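Suscríbete al boletín: novedades de planta y compras cada mes. Puedes darte de baja cuando quieras.

Inicio Reportajes Compras Agenda Contacto

Taller > Automatización > Presupuestos

Cuánto cuesta de verdad una celda para desmontar ordenadores

Conversación rápida con la responsable de compras del taller de reacondicionado de Osville. Media mañana, café de máquina, el teléfono sonando. Tiene que cerrar el presupuesto antes de septiembre y se nota. «Pregunta lo que quieras, pero deprisa», avisa, y empieza ella por el final — por el dinero.

«El brazo es lo que todo el mundo mira y es la partida más fácil. Pides tres ofertas, comparas, listo. Lo que se come el presupuesto es todo lo que va alrededor.»

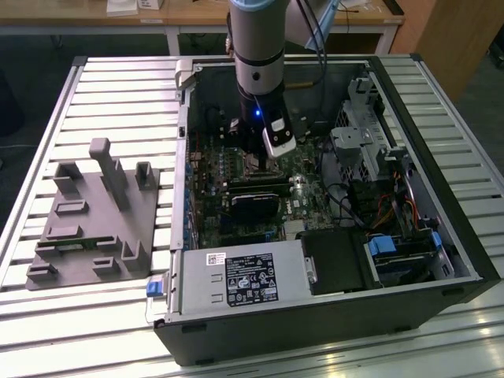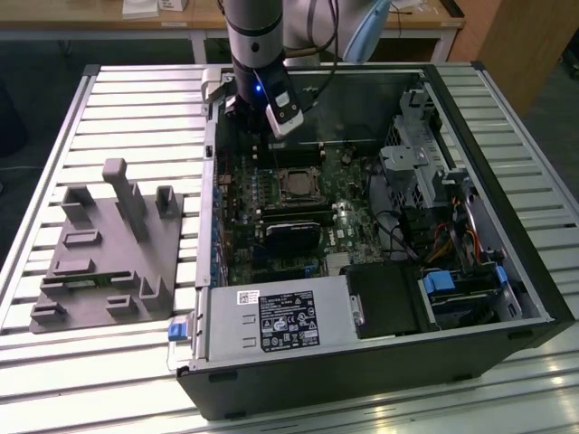 Placas Dell y pinza en las tres; el brazo, en las dos primeras.

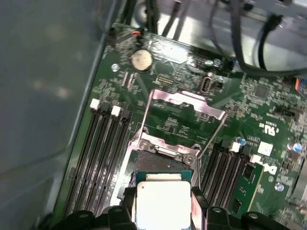

Desde Drestdale, el otro taller del grupo, lo ven distinto: que el alrededor se abarata solo en cuanto hay una segunda celda, y que el error de Osville es presupuestar la primera como si fuera la única. Allí habrían pedido dos desde el principio y negociado el lote.

Ella lo ha oído ya. Varias veces. «Sí, claro, y si la primera no rinde tengo dos que no rinden.» No lo dice enfadada. Pero tampoco se mueve.

Su hoja de cálculo tiene más líneas de las que caben en la pantalla. Brazo, pinza, mesa, útiles, cámaras, seguridad, formación, repuestos. Y una que se llama «varios» y que, reconoce, ha crecido demasiado. Dentro de varios hay cables, bridas, tornillería, el transporte y un armario que al final se pagó de otra cuenta.

¿Dónde se equivocó la primera vez? No duda. En los dedos de la pinza. «Presupuesté un juego. Uno. Como si fueran eternos.» Ahora pide 4 juegos por celda y los mete en consumibles, no en inversión, cosa que a contabilidad no le hizo ninguna gracia. Coger un procesador no es coger una caja de cartón, dice, y los dedos hay que cambiarlos cuando toca y no cuando hay dinero.

Con los útiles impresos en 3D pasó lo contrario. Iban a encargarse fuera, a Gramstead, mecanizados en aluminio. La oferta era buena, pero cada cambio de modelo significaba un pedido nuevo y semanas de espera. Se quedaron con la impresión. «Se rompe uno, imprimes otro. Cambia la placa, rediseñas el soporte y por la tarde lo tienes. Para una serie larga igual no compensa, para nosotros sí.» En la hoja, un rollo de filamento y las horas de quien dibuja. Las horas son lo caro, por cierto. Nadie las apuntaba.

Sobre el volumen va con cuidado. El taller quiere pasar por la celda hasta 500 equipos al mes, y ella no firma esa cifra. Para el presupuesto ha puesto 100 durante el primer trimestre y a partir de ahí ya se verá. «Si calculo el retorno con el número bonito me lo aprueban en cinco minutos y luego vengo yo a dar explicaciones.»

La conversación se corta. Llamada de un proveedor, Kongkaew, por el plazo de las cámaras. Vuelve con cara de haber perdido una semana — la ha perdido.

Retomamos con el mantenimiento. Contrato anual o por avería, la discusión de siempre. Ella prefiere anual para el brazo y nada para el resto. Lo que rodea al brazo lo puede arreglar la gente de casa si se le da tiempo y recambios, y tiempo quiere decir horas pagadas, con su linea propia. Formación igual: antes iba «incluida» en la oferta, que en la práctica era una mañana con un técnico con prisa. Ahora la pide aparte, por jornadas, y con alguien que se quede hasta que los dos turnos sepan parar la celda, cambiar dedos y volver a arrancar.

¿Alquilar? Lo miró. Salía a cuenta si el proyecto duraba poco, y nadie en el taller sabía decirle cuánto iba a durar. «Cuando no sé el plazo, compro. Igual es un vicio mío.»

También pregunto por lo que no compraría otra vez. Un mueble de herramienta de 700 euros que no pasa por la puerta de la sala pequeña. Sigue en el pasillo. Nadie midió. Desde entonces toda petición lleva una casilla con las medidas del hueco, y la devuelve si viene vacía, aunque sea para un destornillador.

De los equipos que entran, lo que más le complica las cuentas es la mezcla. Torres de un mismo fabricante vienen con la placa dispuesta de otra manera, otras pestañas, otra forma de sacar la fuente. Cada variante es un útil y unas horas de ajuste. Por eso en el pliego nuevo ya no pone «compatible con sobremesa», que no obliga a nada. Pone una lista cerrada de modelos y el precio de añadir uno más. Dos proveedores se quejaron y uno contestó con una tarifa clara. Adivina con cual sigue hablando.

A lo de Drestdale vuelve sola, ya de pie, recogiendo papeles. Que no descarta la segunda celda. Que la ha dejado como opción en el contrato, con precio fijado durante un año, y que si los números del primer trimestre salen la pide ella misma sin que la llame nadie. Luego mira la hora y se va a otra reunión, la del armario.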